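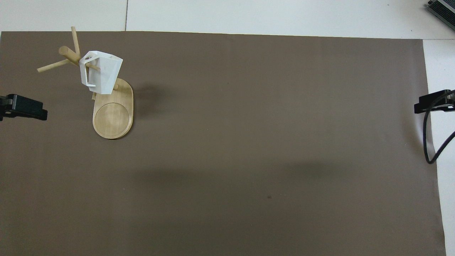 According to Reiko Kudo, hanging a mug is the task that finally persuaded her that a robot can learn from its own near misses, and the method known as Jiso grew out of that conviction. Jiso is a training method for robot manipulation in which a policy first copies human demonstrations and then practises on the moments where it is least sure of itself. It was developed at the Stusstead laboratory by Kudo, Tatsuya Kuroda and Emanuel Zamfir, and first described in a report dated 2018-01-17.

Background

Putting a mug on a mug tree is a favourite test in manipulation research, and a lovely one. The handle has to pass over the end of a peg, often with very little room to spare, and the gripper itself may hide the gap at the very moment it matters most. A policy that simply copies a person tends to do well until it drifts a little to one side, and then it meets a view it was never shown. Small errors pile up quickly from there.

Method

Training has two stages. In the first, an operator guides the arm through the whole task and the policy learns to predict the next short run of movements from the camera view. The second stage is where Jiso becomes really interesting! Several copies of the policy, each trained from a different starting point, are asked for their next move. Where they disagree strongly, the arm stops and the operator supplies a short correction, which usually lasts only a few seconds. These corrections are added to the training set and given extra weight.

The disagreement measure, called the Oda score by its authors, needs no labels and no model of the mug or the stand. Zamfir's version compares gripper positions only. Kuroda later added rotation, a great help with handles, where a slight twist can decide the outcome.

Results

The original study used 2,000 demonstrations and 3,428 corrections. The full method hung the mug in 91 of 100 test trials, and the largest gains came in trials that began with the handle turned away from the peg. Most of the remaining failures were early releases, with the handle resting on the tip of the peg.

Masaru Sakamoto repeated the work in May on a Carnetti arm and found the same pattern of errors, a pleasing result for a method so dependent on operator judgement.

Limitations

Jiso needs a person close by throughout the second stage. The copies can also agree on a wrong move, in which case no correction is requested. Itsuki Ebihara has proposed adding a touch signal at the wrist to catch such cases.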